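Osturholm Household Word List
Data card, version 3

Summary
A list of 469 everyday nouns for things kept in kitchens, pantries and hallways, with regional variants and spelling notes. Compiled for dictionary work and for checking translated inventories.

Files
words.tsv: one row per headword
variants.tsv: regional forms, keyed to headword id
sources.txt: short codes for the printed glossaries consulted

Columns in words.tsv
id: integer, stable between versions
headword: lower case, singular
plural: blank where regular
group: one of 15 group codes
note: free text, may be empty

Collection
Headwords were taken from the Meinecke and Lotberg glossaries and merged by hand. Entries found in only one glossary carry the code S. Spelling follows British usage; "colander" and "cullender" share an id.

Known problems
Bread and pastry terms are thin outside the north. Five headwords in the basketry group have disputed plurals and are marked Q. Brand names used as common nouns were left out, apart from "thermos". Sorting ignores hyphens, so "tea-towel" follows "teaspoon" in some tools.

Changes
Version 3 drops the frequency column and fixes tab errors in variants.tsv.

Maintainer
Laurențiu Zamfir, Jumari
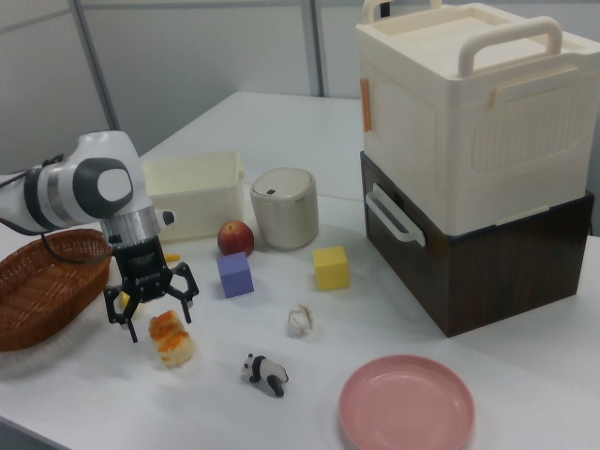 Fig. 1. Woven wicker basket (left) and pastry on a white tabletop.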